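Section 4. Setting Up Denial Worklists

Skerembridge Claims Desk, Administrator Guide

4.1 Before you begin

A denial worklist collects returned claims and assigns them to billing staff for correction, appeal, or write-off. Worklists must be set up by a user with the Billing Administrator role. Users with the Biller role can work the items in a list but cannot change its rules.

Confirm that the following are in place:

Remittance files are posting to the practice account.
Each biller has an individual login.
The payer table has been loaded and reviewed (see Section 3).

CAUTION: Do not create worklists while a remittance file is posting. Claims in the file may be assigned to the default queue and will have to be moved by hand.

4.2 Creating a worklist

1. Sign in and select Administration, then Worklists.
2. Select New Worklist. Enter a name of no more than 92 characters. The name cannot be changed after the first claim has been assigned.
3. Under Source, select Denied Claims.
4. Under Payers, select All or choose individual payers from the table.
5. Under Reason Codes, select the codes the list should capture. A code may belong to only one active worklist at a time.
6. Select Save as Draft. The list remains inactive until it is released under 4.4. 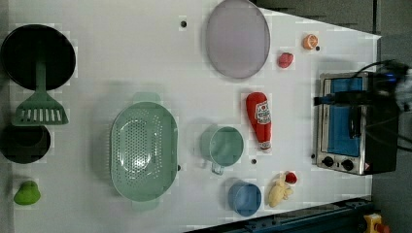
Deolinda Frade asks whether a draft list holds its reason codes, as she was unable to add the same code to a second list. It does. A draft reserves its codes from the moment it is saved. To free them, open the draft, clear the codes, and save again, or delete the draft.

NOTE: Secondary claims are excluded by default. To include them, check Include Secondary Claims before saving.

4.3 Assigning staff and deadlines

1. Open the draft and select the Assignment tab.
2. Choose an assignment method. Even Split divides new claims among all listed billers. By Payer sends each payer's claims to a named biller.
3. Add at least two billers. If one is marked absent, new claims pass to the other.
4. Enter the appeal deadline for each payer as stated in the practice's contract. The system does not supply these dates.
5. Set the reminder interval. Reminders appear on the biller's home page and are not sent by email.
6. Select Save.

CAUTION: Changing the assignment method on an active list reassigns every open claim. Notes and attachments are kept, but reminders are cleared and must be entered again.
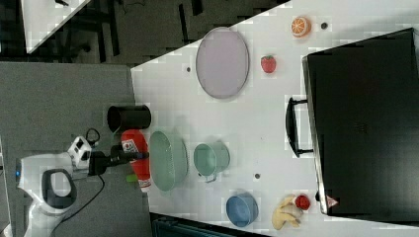 Our office has one biller and cannot meet step 3, one site wrote, and asked if the list could still be used. Single-biller offices should add the Billing Administrator as the second name and set that user's share to zero. Claims will pass to the administrator only when the biller is marked absent.

4.4 Testing and releasing the list

A draft should be tested against past claims before release. The test reads posted claims and does not alter them.

1. Open the draft and select Run Test.
2. Enter a date range. A full closed month is recommended.
3. Review the results. Each claim is shown with the payer, the reason code, and the biller who would have received it.
4. Open any claim marked Unmatched. The usual cause is a reason code that has not been selected under 4.2, step 5.
5. Correct the draft and run the test again.
6. When no unmatched claims remain, select Release.

If the test stops with message 863, the date range includes a month that has not been closed. Close the month or choose an earlier range.

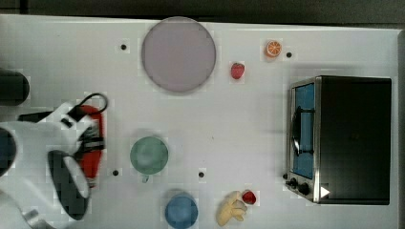

Figure 4-3. Tabletop, overhead view.

4.5 After release

New denials are added to the list each time a remittance file posts. Denials posted before release are not added automatically. To bring them in, select Add Prior Denials and enter a start date.

The Billing Administrator should review the Aging tab at the close of each month. Claims past their appeal deadline appear at the top and cannot be reassigned until a disposition has been entered.

To retire a list, select Close to New Claims. Open claims stay with their assigned billers until resolved. For write-off permissions, see Section 5.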